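Janeiro
Texto de apoio: equipa docente da Oficina Zornia

Acondicionamento e Arrumação de Objectos Domésticos
Aula 6: Peças redondas, ou o problema da prateleira

Na aula anterior ficámos nas caixas, que são objectos cooperantes: têm lados, cantos e uma noção clara de onde acabam. Hoje passamos às peças redondas e largas (pratos, tampas, travessas, tabuleiros circulares, discos em geral), que ocupam um quadrado de prateleira e só usam parte dele. O resto do quadrado é ar, e paga-se a renda do ar como a de tudo o resto.

1. Quanto espaço se perde

Um círculo inscrito num quadrado ocupa pouco mais de três quartos da área. Quem tiver 1.000 centímetros quadrados de prateleira e lá puser deitada a maior peça redonda que couber fica com mais de 200 centímetros quadrados distribuídos por quatro cantos, nenhum dos quais serve para grande coisa. Os alunos do ano passado propuseram guardar lá rolhas. A proposta foi aceite e temos hoje um armário com muitas rolhas.

Empilhar resolve a área e cria a altura. Se as peças forem iguais, a pilha fica estável e compacta. Se forem quase iguais, a pilha parece estável, o que é pior. Ver o exercício 2.

2. Deitada ou de pé

Deitada: a peça assenta bem, não precisa de apoio, e para tirar a de baixo é preciso tirar todas as outras. Na prática a peça de baixo deixa de fazer parte da casa. Toda a gente tem um prato que só vê nas mudanças.

De pé: cada peça sai sozinha, como um livro. Em troca, precisa de apoio dos dois lados ou de uma ranhura onde encaixar, e a prateleira tem de ter altura para o diâmetro inteiro. Convém medir antes de comprar o separador. Escreve-se isto todos os anos e todos os anos se devolve um separador.

O modelo da Nuritz que usamos na oficina tem 14 ranhuras. Com peças planas usam-se todas. Com peças abauladas usa-se uma sim, uma não, e o catálogo é omisso nesta matéria.

3. Três medidas, por esta ordem

a) O diâmetro. Mede-se com a fita a passar pelo centro. Quem mede "mais ou menos a meio" obtém sempre um número menor do que devia e descobre-o com a porta do armário.

b) A espessura do rebordo. É ela que decide se a peça entra na ranhura. Mede-se com a craveira, sem apertar.

c) A flecha, isto é, quanto a face sai para fora em relação ao plano do rebordo. É a medida que falta em quase todas as fichas entregues, e é a que estraga as contas. Pousa-se a peça com o abaulado para cima, põe-se uma régua atravessada por cima e mede-se da régua à mesa. Se a face interior for funda e a exterior também sair, medem-se as duas.

Na ficha escreve-se ainda o peso. Uma peça de 900 gramas de pé, mal apoiada, tem opiniões próprias sobre onde quer estar.

4. Contas de prateleira

Exemplo resolvido. Prateleira com 384 milímetros de largura útil, peças com 24 milímetros de espessura total (rebordo e flecha incluídos), folga de 8 milímetros entre peças para caberem os dedos. Cada peça consome 32 milímetros, e 384 a dividir por 32 dá 12.

Doze peças, portanto. Se alguém fizer a conta só com o rebordo, que nestas peças tem 4 milímetros, chega a 32 peças e a um aplauso dos colegas que dura até à aula prática.

A folga não é negociável. Uma prateleira cheia sem folga está arrumada no mesmo sentido em que uma parede está arrumada.

5. Ler uma peça de perfil

Antes de escolher o separador, olha-se para a peça de lado. De frente, um disco parece plano e bem-comportado, e o contorno quase nada diz sobre a profundidade. De lado vê-se onde está o volume. O que interessa registar:

- para que lado sai a face, e se sai em curva suave ou em degrau;
- se o rebordo é do mesmo tom que o resto ou se se distingue bem;
- por onde se pode segurar sem tapar aquilo que se quer medir.

A peça branca da imagem, posta na vertical e vista quase de lado, serve para treinar. O abaulado fica todo à esquerda, em curva suave; à direita corre um rebordo preto e fino. Para efeitos de arrumação, o plano de encosto é o do rebordo, e o espaço reserva-se do outro lado. Repare-se também na grande superfície branca e curva da metade esquerda: branco junto de branco é a pior companhia para avaliar distâncias a olho, e a melhor razão para usar régua.

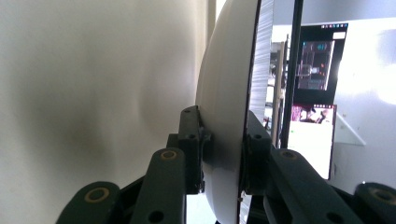

6. Orientação na fila

Regra da casa: faces abauladas todas para o mesmo lado. Peças viradas umas contra as outras tocam-se no ponto mais saliente, que costuma ser também o mais visível quando risca. A excepção são as peças que encaixam, de modo que o abaulado de uma entra no côncavo da seguinte. Aí a folga pode descer, desde que se ponha feltro no meio. O feltro da Kustia serve, cortado dois dedos mais pequeno do que a peça. Cortado à medida exacta fica a espreitar e alguém há-de puxar por ele.

As peças maiores vão para a ponta encostada à parede do armário. A outra ponta fica para as que se usam mais.

7. Exercícios para quarta-feira

1) Refazer a conta da secção 4 com folga de 12 milímetros. Arredondar para baixo. Para baixo.

2) Trazer de casa duas peças redondas quase iguais e preencher a ficha completa de ambas, com a flecha.

3) Desenhar o perfil de uma tampa abaulada e marcar o plano de encosto.

4) Ler o capítulo do manual Bouchard sobre separadores verticais, saltando a introdução, que é sobre serenidade.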